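Statero Under-Cabinet Leak Alarm
by Dandano

Last updated: 2022-05-16

The Statero is a flat gray puck that lies on the floor of a cabinet and does nothing for years. When water touches it, it screams. If you were hoping for an app, a subscription, a glowing ring or a monthly email about your moisture journey, other companies will be delighted to hear from you.

We have sold leak alarms at Bratbridge for a long time and we have opinions about them. Most are perfectly good at sensing water, which isn't hard, as water is very good at being sensed. Where they fall down is everything else: the chirp you can't hear over a dishwasher, the battery door that needs a coin and a prayer, the contacts on the bottom that go green the first winter. Dandano seems to have been annoyed by the same things. The Statero costs a little more than the ones hanging by the register at the hardware store, and we think the difference is money well spent. We would say that, but we also have them in our own kitchens, and we paid the staff price, which is not as generous as you might imagine.

What it does

On the underside are two metal contacts, set back slightly so they don't scrape when you slide the puck around. When water bridges them, the alarm goes off. On the top is a second pair of contacts in a shallow dish, there to catch a drip falling from above. A slow drip onto the top will set it off before there is any puddle to speak of. This is the feature we like best, and Dandano mentions it in small print on the back of the box.

The alarm is rated at over 80 decibels, measured in the open. Inside a closed cabinet it will be quieter than that, and through a closed cabinet and a floor it will be quieter still. Have someone trip it while you stand wherever you usually are at night. If you can't hear it from bed, you don't have a leak alarm, you have a coaster.

Pressing the top once silences it for a short while. Drying it off silences it properly. It will not stay quiet just because you have asked twice, so keep a towel handy.

Where the water actually comes from

People tend to picture a burst pipe, with a geyser and someone running. What we hear about at the counter is duller. The compression fitting on the shutoff valve that weeps a drop an hour. The dishwasher hose somebody nudged while putting the trash bags away. The rubber washer in the trap, which has been thinking about retirement. The seal around the sink rim, which lets a spoonful through every time the dishes are done with enthusiasm. None of these will ruin an evening. All of them will ruin a cabinet floor, given a quiet year in the dark behind the oven cleaner.

Particleboard is the real victim. It drinks from the cut edge, swells, and never goes back. By the time the door starts to rub, the repair has already been chosen for you. 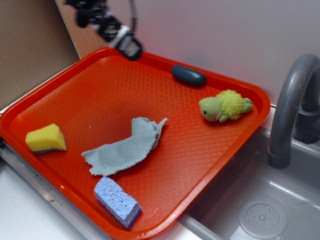 Fitting a Statero takes very little time if the cabinet is empty and most of a Saturday's patience if it isn't, so empty it. Everything under there is either chemicals, bags full of bags, or things you own two of because you couldn't find the first. Wipe the floor of the cabinet and let it dry before the puck goes in, or you'll meet the alarm sooner than planned. Small stuff from around the sink can wait on a tray while you work, and anything with a raised rim will keep the yellow sponge and the rag together up top, where they won't end up in the cabinet dripping on your new purchase. We have had pucks returned as faulty that were doing an excellent job of detecting a dishcloth.

Put the puck at the lowest point. Cabinets look level and almost never are. A marble will tell you which way yours runs, and so will a spoonful of water if you're prepared to mop it up. If the low point is at the back behind the trap, that is where the puck goes, however much nicer it would look at the front.

Don't stick it down. There is a square of adhesive in the box and we wish there weren't. Sooner or later you'll want to lift the puck to change the battery, and the adhesive will want to keep it.

The Satti rope

If your low point is a whole edge, or you have a sink base wide enough to rent out, get the Satti. It is a sensing rope, 80 inches long, that plugs into the side of the puck and detects water anywhere along its length. Run it along the back wall, behind the trap and out the other side. It bends happily around corners and unhappily around nails. 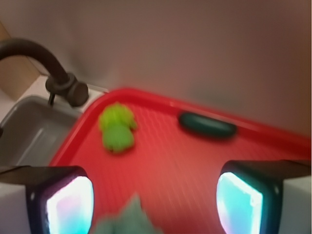 The rope should lie flat on the floor of the cabinet for its full run. A rope that bridges over a bump is guarding the air under it. Dandano supplies clips for this, too few of them, and we throw extra ones in the bag when we remember. Ask if we forget.

After a real leak, the rope has to be dried all the way through before it will stop complaining. Hang it somewhere with moving air and give it overnight. A hair dryer on the cool setting is fine. A hair dryer on the hot setting gave us a customer with a very interesting rope, and the warranty was not interested in it at all.

You can't join two ropes end to end. People ask. The plug looks as if it might allow it, and it won't.

Battery

One nine-volt battery, included. Dandano claims it will last 16 months, and in our own kitchens that has been fair, though one that has had a lot of test presses will go sooner. When it runs low the puck gives a single short chirp every minute or so. This chirp is nearly identical to the one made by a smoke alarm with the same complaint, and it will begin at an hour of its own choosing. Before you get out the ladder, check under the sink.

Use alkaline. Rechargeables sag early and the puck takes it personally. Lithium works, costs more, and lasts longer, and if you're the sort of person who changes every battery in the house on one day in July and forgets the rest of the year exists, lithium is the one to get.

Testing it

There is a test button. The test button tests the horn. It doesn't test the contacts, which are the part you're relying on. A damp fingertip across the contacts does the whole job. Do it when you change the battery, and again if you've had a spill of anything sticky, as dried syrup leaves a film that can either fool the alarm or blind it. Warm water and a soft cloth will clean the contacts. Skip steel wool and anything that says "scouring" on the package. Bleach is also out, for reasons the metal will explain to you in time.

What it won't do

It won't shut your water off. There are devices that do, they need a plumber and sometimes an electrician, and we're happy to talk you through those if you come in with time to spare.

It won't call your phone. If the house is empty, the Statero will scream at the mop bucket until the battery gives out. For a vacation home or a long trip, turn the supply off at the main before you leave. It costs nothing, and we've never found a way to sell it.

It won't find a leak inside a wall or under a tile floor. It finds water that reaches it, and only that.

It's also not meant for outdoors, for sump pits, or for the inside of a toilet tank, where one buyer put it on the grounds that this was where the water was.

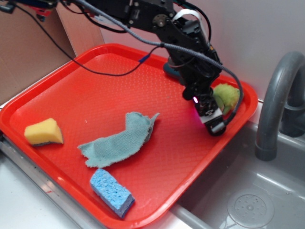 Other places people put them: behind the washing machine, next to the water heater, under the refrigerator if it has an ice maker, and in the pan beneath an upstairs air handler. All of these are good. The water heater is probably the best use of a second puck, as heaters tend to go from the bottom and rarely during business hours. Keep the puck out of the drain pan itself if the pan normally holds a bit of condensation, and set it just outside the lip.

Basements are fine as long as the floor is dry most of the time. On a floor that sweats in summer, the puck will object to the weather. A dehumidifier is the answer there, and the Statero can go back down once the concrete has made up its mind.

In the box

The Statero puck, a nine-volt battery, the adhesive square (see above), and a folded leaflet in a type size chosen by someone with excellent eyes. The Satti rope is sold separately and comes with its clips.

Returns and warranty

Bratbridge takes back unused pucks with the box for a full refund, and used ones if they don't work. Please dry it first. Dandano's own warranty covers the horn and the contacts but leaves out the battery, the adhesive, and anything that has been painted. Keep your receipt somewhere other than under the sink.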